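Teilnehmende für Nahtkurs gesucht

Noch ein Nahtkurs? Wir waren selbst skeptisch. Wer wirbt, man könne an einem Nachmittag nähen lernen, hat vermutlich selten einen Knoten nachziehen müssen. Matden sucht für Mai 14 Ärztinnen und Ärzte in Weiterbildung, die Einzelknopfnähte üben wollen, auch wenn es zäh wird.

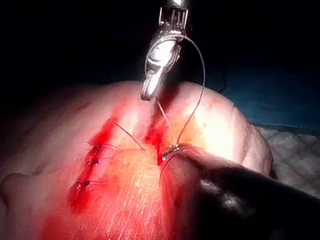 Geübt wird an 6 Terminen, Beginn jeweils 11 Uhr. Ein Zertifikat gibt es, über dessen Wert darf man streiten. Vorkenntnisse schaden nicht, Selbstüberschätzung schon. Honorar zahlen wir keins, die Teilnahme ist kostenfrei.

Bewerbung formlos an Neelam Pathak, Raum 247.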